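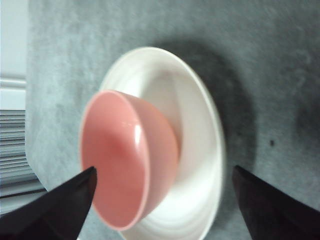 Gripper budget, October 1, 2025. Two quotes are in for the Rirnano arm and I don't like either of them. Galtard wants $1,523 for their adaptive hand with the soft pads. Nindell wants $1,526 for theirs, plus freight, which they'll "confirm at time of order." I went in thinking the price would settle it and it's three dollars. So it comes down to whether either one does anything for us on dishes, and the brochures for both are full of boxes and cans and apples. A pink bowl lying tipped on a white plate, one pointed fingertip nearly at its rim and the other way out past the plate, is the kind of pick we'd be paying for, and I couldn't find one like it in either catalog.

Malathi Devadiga's position, as I understood it from the hallway: our black fingers are fine for straight-down picks and poor for rims, any compliant hand will do better on rims, buy one before the money gets moved. I agree with the first part. The second part I'd like to see on paper. We have never logged rim picks separately. They go into the same column as everything else, so when somebody says the fingers are poor on rims they're going by memory, and so am I when I say I'm not so sure.

Things I want from both vendors before anything gets signed:

Finger thickness at the tip, in writing. Galtard's drawing gives the width and the length and then shows the tip in a photo. If the pad is fat it won't go between a bowl and whatever the bowl is sitting on, and then we've bought a softer way to push a bowl across the table.

Pad replacement cost. Neither quote lists it. Galtard's rep said pads are "a consumable," which I take to mean they make their money there.

Does the wrist camera still fit. Nindell's flange is deeper than ours. If the camera has to move, we redo the calibration and probably throw out the old views for training. Cost that at real hours before comparing prices again. I'd bet it's more than three dollars.

Return terms. Galtard says returns accepted if unused. I asked how one evaluates a gripper unused and have not had an answer.

Asked Sauerland (they did the table mounts) if they'd just make us new fingers for the hand we have. They said yes, no price yet, lead time 6 weeks from drawings. So the clock on that one starts when we have drawings, and we don't have drawings. Still my favorite option, mostly for the reason that it leaves the camera, the cable, and the driver alone. I know I have a bias here. The last time we changed a driver it ate most of March.

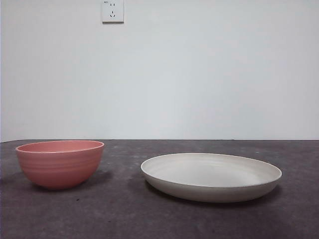

Do we need a new gripper to start on the two-dish tasks?

Start with the one we have. The gap between dishes gives the current fingers room to come down, and the early tasks are all lift and place anyway. A new hand only matters once we get to nested and tilted dishes, and by the plan that's well after the first data review. Buying now means the hand sits in a drawer while the warranty runs.

Malathi will say the price goes up if we wait. Maybe. Both reps told me so, and both reps are paid to.

On the other side, to be fair to it: the equipment line on Rirnano can't be carried over without a letter, and I've written that letter before and did not enjoy it. If we do nothing and the line gets swept, we end up on the current fingers for the whole project whether they're any good or not. That's a real argument and I don't have a good reply. I'd sooner write the letter than buy the wrong hand, but I'm not the one who has to sign it.

Also noticed that both quotes leave out the same stuff: adapter plate, spare cable, and any kind of spare finger. Nindell has a "starter bundle" with some of that in it and wouldn't give me the bundle price without a call. I don't want a call. I want a number in an email.

The payload spec is a waste of ink for us, by the way. Both of them lead with it. Nothing we put on that table is heavy. What gets us is curved sides, low rims, shallow dishes where there's hardly any wall to close on. Grip force the same: I'd pay for less of it with finer control at the bottom end, and neither sheet says what the minimum is. Galtard lists a maximum and a "typical." Typical of what?

Plan for now. Split the rim picks out in the log, starting with the next session, same operator if possible. Tilted bowl, bowl on plate, and the wide dish by itself, each as its own line so we can't blur them together later. Meanwhile I'll sketch a thinner tip for Sauerland and get a price out of them. If the log says rims are as bad as Malathi thinks, I'll ask Galtard for a loaner. If they won't loan one, that tells me something too.

Not signing either quote this week. Galtard's expires first, need to check the date on page two. Malathi, if you're reading this before I find you, please don't send them the PO.

Still open: who owns the calibration script if the camera moves? My name is on it but I haven't touched it since the mount changed.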